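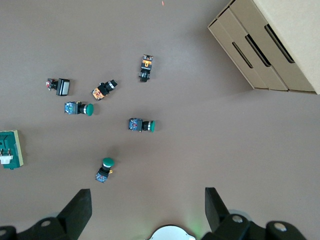 I've spent most of this week inside the grasp planner, and I'm a bit cross-eyed from it. Rilliris (our planning stack, named by Hamish after a bottle of something) was happy with boxes and hopeless with anything lumpy. So I rewrote the scoring. It used to take the middle of whatever blob the detector handed over and close the fingers across the narrow side. Fine for a brick! Rubbish for a push-button switch with a wide green mushroom cap on one end and a contact block on the other, where the middle of the blob tells you very little. Now it looks for the straight bit of the body first and marks down anything that would pinch the cap or the terminals.

Etenesh wants the cap colour to go through to the sorting step as well, which means another field in the message and another argument about naming. I lost.

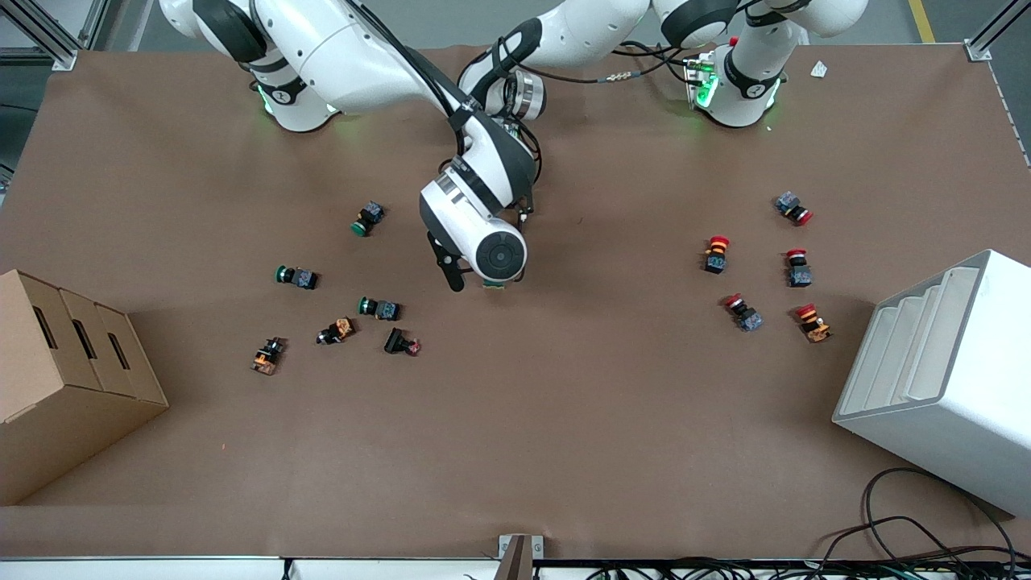

Issue 338

That's the ticket number for the two-arm work, if you're following our tracker. Red caps on one side of the mat, the other switches on the other, and a planner that has to decide which arm goes where without the elbows meeting. At the moment I lock a strip down the middle and let one arm in at a time — crude, but replanning is down to almost 3 seconds and the logs are readable again. Keegan thinks we should plan both arms together. He may be right, and he's welcome to write it. I'm back on the collision margins until June.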